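Moving into the Lacroix building, month two

I said I would write up how the move went once things settled down, and they mostly have. We are on the third floor of the Lacroix building, the brick one behind the old Ulent warehouse. The rent is higher than the last place and the windows are better. That trade has been fine so far.

The biggest surprise was the electric bill. Our first full one came in March, and it was for 334 dollars. At the old apartment heat was included, so I had no idea what baseboard heaters cost to run. I called Cornen, the utility here, and the woman on the phone walked me through the meter readings. We had used 3273 kilowatt-hours in the billing period. She said that was high for a two-bedroom but not a mistake.

So I spent an evening going through the apartment and writing down what was plugged in and when we used it.
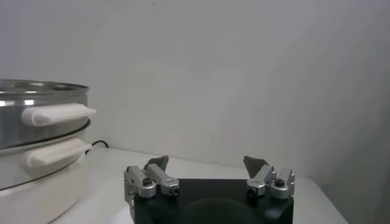 The heaters were most of it, as you would expect. The previous tenant had left the one in the back bedroom set to 74, and it sits behind the door, so we never looked at the dial. I turned it down to 60 and started keeping that door shut. The bathroom has a wall heater with a timer that only pretends to be a timer. You turn it to ten minutes and it runs until you notice. The landlord has a replacement on order from Fluvulik and says it will be here in 14 days. He also said that last time.

Window film helped more than I thought it would. It comes in a kit with double-sided tape, and you shrink it tight with a hair dryer. I did the living room first and made a mess of the top corner, then got better at it. The bedroom windows look decent. My advice is to clean the trim with rubbing alcohol the night before and let it dry, and to cut the film bigger than you think you need.
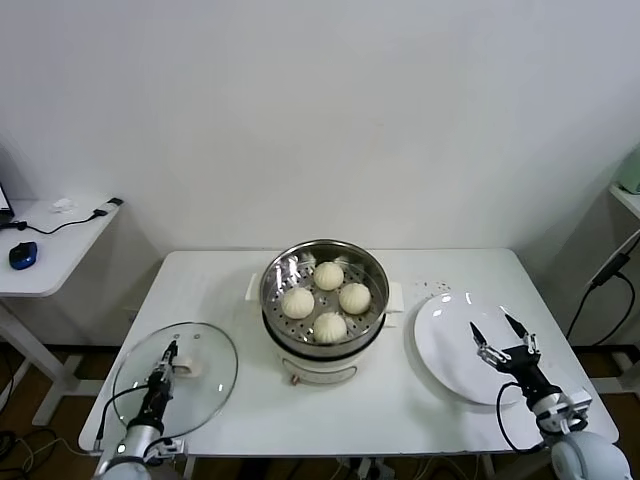
The other thing that changed is when we do things. Cornen has an off-peak rate that starts at 9 p.m., and I signed us up for it. Laundry and the dishwasher now run late. Dinner does not, and I am not going to eat at 9 to save a few cents. I did stop using the big oven on weeknights, though. Four buns fit in the electric steamer with the glass lid, and that is enough for one of us if there is soup to go with it. The oven takes a long time to heat up in this apartment and then the whole kitchen is too warm, so I save it for weekends.

Karla Carrillo downstairs has lived here much longer than we have, and she told me to ask for the door sweep. The building keeps a box of them in the basement and will put one on if you request it in writing. I sent an email and it was done 2 days later. The draft from the hallway is gone, and so is most of the noise from the stairs.

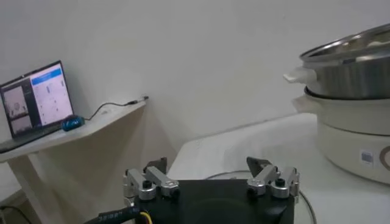 The steamer, from the handle side.

Other notes on the building, for anyone thinking of renting here. Water pressure is good. The laundry room takes cards only, and the second dryer is the one you want. Parking on the street is easy until 6 p.m. and then it is not — the lot behind Ulent is signed for permits, but I have not found out who sells them. Mail comes late in the afternoon. Packages get left in the lobby, so if you order anything small, have it held.

I don't have the next bill yet. I will add the number to this post when it comes.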